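Let the students write the bad log

Posted 16 January 2021 by Tuulikki Ikonen

Our school's robotics club has 40 members on paper and one arm. Every January we argue about how to use it. The argument this year is whether to enter the regional line-following contest again or to stay with the pick and place project, which the students call Drodetti. I want to make the case for staying.

The contest is easy to defend. There is a date, a rulebook and a score. Parents understand it. I coached a team for it three years in a row and the students had a good time. What bothered me was how little of it they could explain when it was over. The two strongest programmers wrote the code, the others built the car and painted it, and the week after the contest the car went in a cupboard.

Pick and place has no score except the one you give yourself. The task is dull to describe. Put a few ordinary things on a table, have the arm pick up the one you name, have it put the thing down somewhere else. A small child can do it, and the club has been at it since the fall. But everybody has a job, and the jobs can't be done in isolation. If the person laying out the table is careless, the person reading the results will be misled, and they both find out the same afternoon.

The students keep a log of every attempt. As of this week it has 623 entries. The rule, which Hertta Heiskanen brought in when she took over the bench work, is that a failed attempt gets the same number of lines as a good one. At first they hated this. The early entries for failures say "missed" and nothing else. The later ones say which way the hand came in, how the object was turned, who had moved what since the last try, and what they would change. I would put the later pages in front of any college admissions office before I would send a trophy.

I hear three objections. The first is money. The arm and its parts have cost the club 3516 dollars so far, and a line-following car costs very little. That is a fair point, and I don't have a clever reply to it. I would only say that the arm will still be in use when this year's ninth graders graduate, and we have never used a contest car twice.

The second is that the students get bored. Some do. We lost a few in the first month, and I was sorry about one of them in particular. The ones who stayed got interested in smaller things than I expected. They spent two whole meetings on objects alone. They wanted shapes that had little in common, so they settled on something soft, something square and something long and curved, and then argued over how far apart to set them.

The third is that the work doesn't look like much to a visitor. I agree with that one completely.
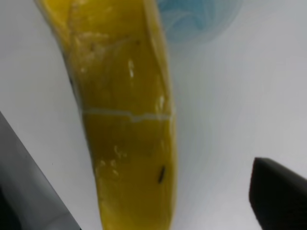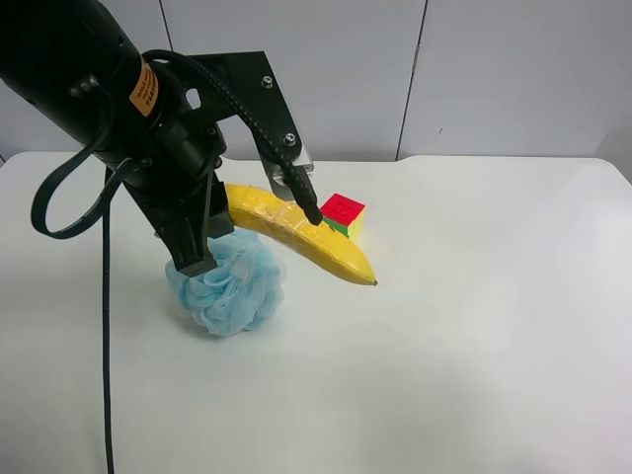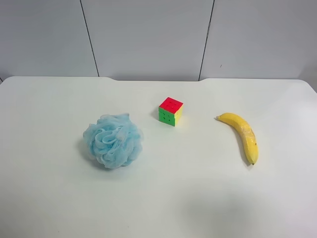
The cube, the banana and the bath sponge, on a white table.

A visitor from the school board came in January and stayed for most of a meeting. She asked when the robot was going to do something. One of the younger students handed her the log and showed her how to read it, and they went through several pages together. I don't know what she reported back. I do know that the student had not spoken up in front of an adult all year.

If we stay with the project, I would change two things. I would cap the bench group at four, with everyone rotating through it, so the same hands aren't always on the controls. And I would ask for 600 dollars for spare parts now, in one request, instead of coming back each time something wears out. Hertta would add a third change, a second notebook for ideas, to keep them out of the log.

The club votes at the next meeting. Students vote and adults don't, and if they choose the contest I will coach it.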